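**the hall closet thread (July, send iced coffee)**

1. OK so I said I'd do the hall closet before the rental van comes and I am finally doing the hall closet. Going to post as I go because otherwise I'll sit on the floor reading old birthday cards until dinner and call it packing.

2. Background for the new people: I'm moving from the Ustarberg place into something with one closet. One! The current hall closet is the kind where you open the door with your shoulder already braced. Seven years of "just put it in there for now."

3. Rules, agreed with my sister over the phone this morning. Anything I forgot I owned goes on the felt table in the back room and has to wait there till evening. I can't put it straight in a moving box and I can't put it straight in the trash. Sosina made me repeat this out loud like a wedding vow.

4. Top shelf first. Winter hats, a bag of other bags, a lampshade that fits no lamp I have ever lived with. Also the instructions for the Dinsa fan, which I have been looking for since the fan started clicking. The fan went to a neighbor last summer. The instructions will follow it, I guess, I'll slide them under her door.

5. Found the good scissors!!! I have bought scissors three times because of these scissors.

6. Someone asked why felt. It's the cloth that came with the table, back when we still had card night, and I never took it off. It's a nice dark teal and a bit worn by now. Cards slide on it beautifully and crumbs do not come out of it, so please keep that in mind if you ever get one.

7. Middle shelf. Light bulbs for fixtures in an apartment I left when I was 24. A jar of screws. I know you're supposed to keep the jar of screws. I have never once gone to the jar of screws and come back with the right screw, but the jar is coming with me and I don't want to discuss it.

8. Ignacio Whitfield has replied to tell me I should sort the screws by thread. Ignacio, I love you, no.

9. 11:40 and I've found the envelope of spare keys. I recognized two. There's one with a paper tag that says "1629" in my own handwriting and I have NO idea. Locker? Storage unit? Did I have a life I don't remember? If you gave me a key at some point please get in touch.

10. Update on the key – Hamdia Wubshet says it's the bike cage at her old building and I was supposed to give it back before she moved out. The building has since changed all the locks. So that one's solved and also slightly shameful.

11. Lunch was crackers standing up. Back to it.

12. The bottom of the closet is where it gets serious. Shoe boxes that have never held shoes. One was full of takeout menus from Trullach, which closed, and I got a bit sad about the dumplings. Kept one menu. Sosina, if you're reading this, it's flat, it takes up no space, let me live.

13. Ayana Sisay wants to know my box system, so, very quickly:
 - kitchen boxes get a K and a room arrow
 - anything breakable gets tape all the way around, both directions
 - books go in the small boxes ONLY (I learned this with my lower back)
 - one box rides up front with me and has toilet paper, a kettle, chargers and the screwdriver

14. You'd think the hammer would be in the front-seat box too but I couldn't find the hammer at this point in the day. I'd been looking for the hammer since spring. I hung two pictures with the heel of a boot. They are not straight and they've been bugging me every time I brush my teeth.

15. And the hammer was behind the vacuum!!! Standing on its head in the corner like it was being punished. I yelled. It's a plain old claw hammer with a long wood handle and I have missed it like a person.

16. It counts as "forgot I owned" only on a technicality, but Sosina says rules are rules and the hammer waits on the table with everybody else.

17. Sumeya Chala is asking for the room divider again. Still thinking! I'm fond of it, the woven panels with the little reddish-brown stitches. It hides so many sins. But the new place is basically one room, so either I need it more than ever or it'll eat a whole wall. Opinions welcome from people who have lived in one room.

18. Early opinions: four people say keep the divider, put the bed behind it. Sumeya says that's a biased sample. Sumeya, you're the one who wants it, you are ALSO a biased sample.

19. Late afternoon. Most of the easy stuff has been through the felt table and gone back out again (hats to a box, menus to recycling, the lampshade to the curb with a sign saying free). What's still sitting there is the hard group, the things I can't decide on. Going in. 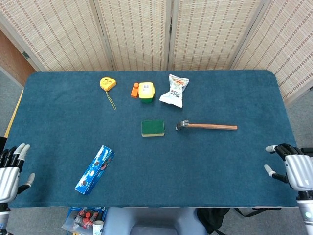
20. Hammer: comes with me, obviously. Front-seat box. I've already practiced where my hand will go when I want it.

21. The yellow tape measure with the animal face and the ears. I've had arguments about what animal. I say bear, Hamdia says cat, Sosina says "it's a tape measure." It stays, whatever it is. I need it tonight anyway, because I wrote down the width of the new closet and not the depth. Brilliant planning.

22. Sponge with the green scrubby side. Why was a sponge in the hall closet? I'm guessing I bought extras and put one "somewhere handy." It's going on top of the kettle for the new kitchen, because you know the first thing I'll do over there is wipe out the cupboards before I put a single mug in.

23. The little orange block guy with the round top is a no-decision. Sosina's kids leave small things here every time they visit and I find them in my boots. I've sent her a message asking whose he is. If he isn't claimed he can live on the new windowsill, he's got the posture for it.

24. Same for the small yellow box with the green base. I know it has been with me for at least two apartments. The label has tiny writing on it and my reading glasses are, of course, packed. In a box. Marked "misc." I'd like a word with the person who marked it.

25. And then the snack bag. Folks, I put that in the closet to hide it from myself. I remember doing it, too, I was very proud. Ayana says check the date. Ignacio says don't check the date. I'm going to check the date.

26. Sosina called about the orange guy. Neither kid has ever seen him before in their lives, according to both kids, who then had a fight over who gets him. So he's mine until somebody wins.

27. Measured the hallway while I had the tape out. The tall bookcase will go around the corner if we tip it. The Cornuvora couch won't go around any corner in any direction – I've done it with cardboard cutouts and everything. So it's up for grabs. It seats three, or two and one sulking. It's heavy, bring a friend and real shoes.

28. (Yes the couch is comfortable. Yes I've napped on it. No I won't deliver.)

29. The closet floor is visible! It has a pattern! I did not know that! Seven years and I'd have told you it was plain brown.

30. I have 36 unread replies about the room divider, so apparently that's what this thread is about now. Current plan is to take it with me, live with it for a month, and if it's in the way Sumeya gets first call. She's agreed to this "under protest."

31. Tomorrow is the bathroom cabinet, which frightens me more than the closet did. If anybody knows whether you can move half-full bottles of shampoo lying down without a disaster, please tell me before eight in the morning. Freezer bags? Tape over the cap? Both?

32. Going to go find my glasses now, they're in one of the four boxes marked "misc."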